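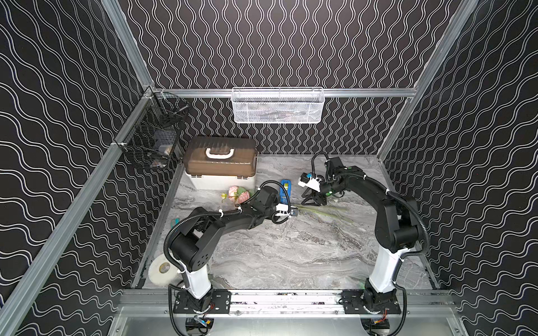 Guides > Studio > Printmaking > Setting up your Dellel press

Part 2: Inking the plate and pulling your first linocut

Okay, you've got the press bolted down and the rollers turning (if they squeak, go back to Part 1 and oil them, I'll wait). Now for the fun bit! I'm going to take you through a one-color linocut the way I do it at home on my own Dellel, with Rito oil-based black and a sheet of Grosasel paper. Other inks and papers work fine too, but the timings below are mine and you may have to fiddle.

1. Cut your paper before you open any ink. Leave a good two inches of margin all the way round the block. I cut 11 sheets for a small edition and expect to spoil a few.

2. Brush every crumb of lino off the block. An old toothbrush gets into the fine lines, especially if you've been carving fur or feathers.

3. Squeeze out a strip of ink as long as your roller is wide, and work it with a palette knife until it moves like soft butter. In December my studio is freezing and this takes ages.

Note: If the ink still won't loosen, add one drop of Hladun oil. One! I once added a glug and my heron came out looking like a puddle.

4. Roll the ink out thin, lifting the roller at the end of each pass so it spins. You want a quiet hiss. A loud, sticky crackle means there's too much on the slab, so scrape some off.

5. Ink the block in several thin coats, changing direction each time.

6. Lay the block face up on the press bed, inside your registration marks, then lower the paper onto it from one edge. Felt blanket on top, nice and flat.

7. Set both pressure screws to 2 on the dial and turn the handle in one steady go. Don't stop halfway or you'll get a line across the print.

CAUTION: Keep fingers, sleeves and long hair away from the rollers while the bed is moving. Never tighten the screws with the block under the roller. You can crack the block and bend the shaft.

8. Peel the paper back slowly from a corner and have a look. Pale and speckly? Go up half a mark on both screws, or add another coat of ink. Fine lines filled in? Wipe the block and use less.

9. Hang the print to dry. Mine need about a week with this black, longer if it's damp out.

Note: Ute Voß, who taught me all this, numbers her prints only once they're dry, in pencil, just under the image. I do the same now, after smearing a whole edition on a Monday night.

Cleaning the slab and roller comes next, in Part 3. Don't leave it till morning!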